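### 4. Set up the wrist view in Arkby

Arkby's live view is where the fun starts, because you get to watch the planner think!

1. Open **Perception > Wrist** and set the depth cutoff to 2000 mm.
2. Open the fingers wide and bring them level with the shelf.
3. Click **Mask fingers**, then trace both of them out to the tips.
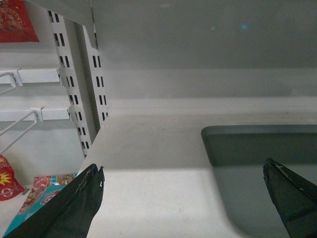 A reader of the February guide wrote in that the mask kept drifting until they re-ran it after every finger change. Great tip, and it's now a step:

4. Changed fingers? Run **Mask fingers** again.
5. Press **Plan** and watch the grasp candidates pour in (the list stops at 47).

**Note:** White shelves can wash out up close. Lower the exposure to 3000 µs and try again.

**Caution:** Error 304 means the mask is empty. Don't start a pick until it clears.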